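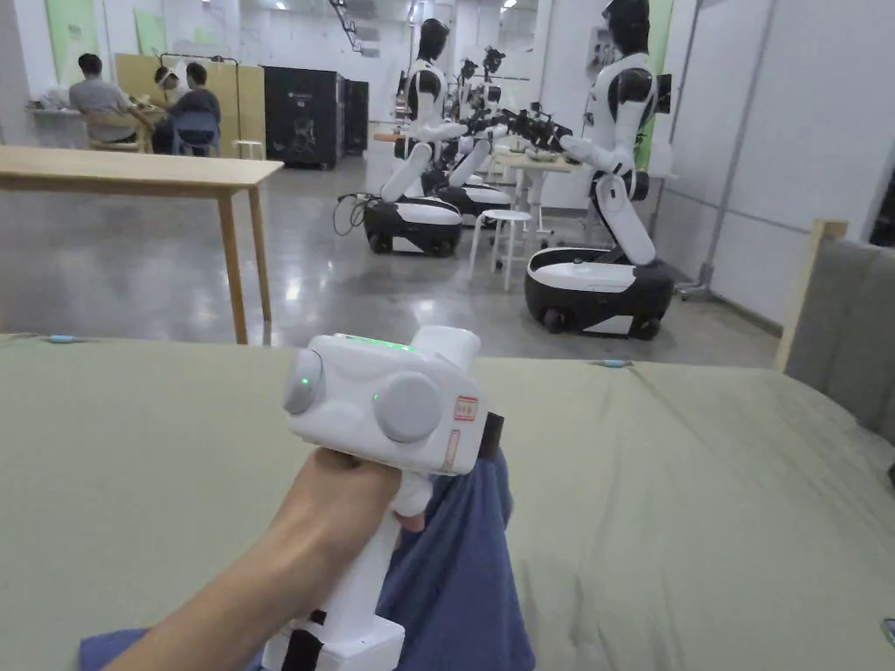

Clalik opens for bookings this Thursday, and I'm so pleased I can finally talk about it! It's the new service from us here at Zurilier, and it does one job: we show robots how to do everyday chores by hand, over and over, so your own team doesn't have to. At our Nustdale site that means a lot of laundry. You pick up a white hand-held gripper, go at a crumpled blue cloth on a green sheet, and the movements are saved as a demonstration a robot can learn from. If you'd like to use our wheeled humanoids by remote control instead, that's on the menu too.
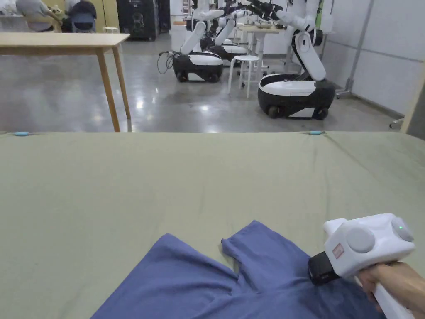
Hand-held gripper at work on the green-covered table, Nustdale.

We've been running Clalik with our first customer, Fallahi, since August, and they've had 1,000 demonstrations from us across 62 tasks (folding is still my favourite, I could do it all day). Bookings start at 100 demonstrations, and I'm keeping 5 places free for small firms and university labs.

Fancy a go yourself? Come to the open afternoon in Nustdale on Thursday, doors at 2pm. Press are very welcome, just ring the Zurilier front desk first.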